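FAGERLUND TO SUPPLY REFRESHMENT CORNERS FOR TRALTANCE GUEST RESIDENCES

Two-drawer cabinet and serving tray will be placed in 534 rooms, with first deliveries in September

Fagerlund, the maker of small furniture and tableware for the lodging trade, has been chosen by Traltance to supply the refreshment corners in its extended-stay guest residences. The agreement covers 534 rooms and includes the Edby drawer cabinet and the Enton serving tray, which will be sold and delivered together for the first time.

First deliveries are planned for September. The remaining residences will receive their furniture as rooms become free between long bookings, and no residence will close while the work is carried out.

The refreshment corner is a standard feature of every Traltance room. It holds the cold drinks, fruit, tea and small kitchen items that are set out before a guest arrives. Until now each residence has bought its own shelves, baskets and trays, and the result has varied a good deal from one building to the next. Traltance asked suppliers to propose a single arrangement that would fit on an ordinary table or counter and could be cleared and reset by one person during a normal room visit.

Seven suppliers took part in the selection. Each set up its proposal in furnished rooms, and housekeeping staff from the residences were asked to use them over a period of ordinary shifts. Staff recorded how long each reset took, which items were hard to find and which were put back in the wrong place. Their notes were given the same weight in the final decision as price.

The Edby is a cube-shaped wooden cabinet with two drawers, one above the other, in a light oak color. It is meant to stand on a table or counter and to be reached from a seated or standing position. Under the Traltance plan, the upper drawer will hold tea, coffee, sugar and napkins, and the lower drawer will be kept for cups, a bottle opener and a small cutting board. The top of the cabinet is to be left clear for the guest.

The Enton is a white rectangular tray with rounded corners and a raised rim. Fruit will be placed directly on it, with a lemon provided in every room for use with tea or cold drinks. Bottled soft drinks will stand beside the tray or on it, depending on the space available. Traltance has asked that residences choose one of these two layouts and use it in all of their rooms, so that staff who move between floors do not have to learn a new one.

The choice of white for the tray was made after the room trials. Fagerlund had also offered the Enton in gray and in a dark green, and both colors remain in the company's general catalog. Housekeeping staff preferred white against the darker tabletops used in most of the residences - crumbs and spills were easier to see, and an empty tray was less likely to be passed over.

Several changes were made to the proposal as a result of the trials. A divider that had been planned for the lower drawer was removed when staff reported that larger cups did not fit. The printed card showing the layout, first intended for the tabletop, will now be fixed to the inside of the supply closet on each floor. A second, smaller tray for glasses was withdrawn.

Fagerlund will also provide spare parts. Each residence will receive replacement drawer pulls and a small stock of extra trays, and damaged cabinets may be returned for repair. The company will keep parts available for the full length of the agreement and will handle all requests through its lodging trade office.

Training will be short. One session of 20 minutes will be offered to each housekeeping team at the start of a shift, covering the layout of the drawers, the care of the wood surface and the steps for resetting the tray between guests. Written instructions will be supplied in the languages spoken by staff at each residence. Cabinets are to be wiped with a soft, slightly damp cloth and dried at once. Abrasive pads should not be used on either product.

Furniture now in use that is still in good condition will be offered first to residence staff and afterward to local reuse stores. Each residence manager will make those arrangements directly.

The Edby cabinet and the Enton tray will be available to other lodging operators once the Traltance deliveries are complete. The minimum order will be 55 sets. Smaller operators may place a joint order through a regional dealer, provided that all sets are delivered to one address. Drinks and food items are not part of the set and are stocked by the operator.

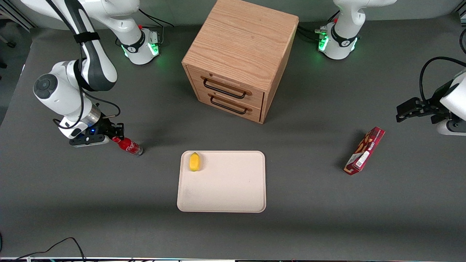 Edby drawer cabinet, with a bottle of Coca-Cola on the tabletop.

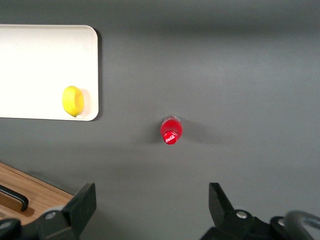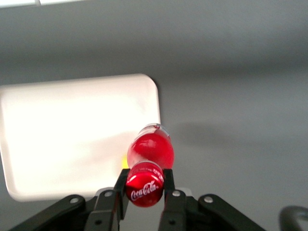

White serving tray and red Coca-Cola bottle, in the two views directly above this line.

Mal-soon Ahn said that the drawers had mattered more to the housekeeping teams than anything else in the proposal. "We had tea bags in a basket, sugar in a bowl and napkins wherever there was room," Ahn said. "A guest would move everything to open a laptop, and the next morning we would start again. With drawers, most of it stays where it was put." Ahn added that the teams had asked for the lemon to be checked at every visit and not only at a change of guest, and that this had been written into the instructions.

Residence managers will receive a delivery schedule for their buildings before the first shipment. Changes to the schedule should be requested in writing through the Traltance purchasing office.

Dealers and lodging operators may request finish samples, care instructions and a price list from the Fagerlund lodging trade office. Requests for the gray and dark green trays should state the color and the number of rooms to be furnished.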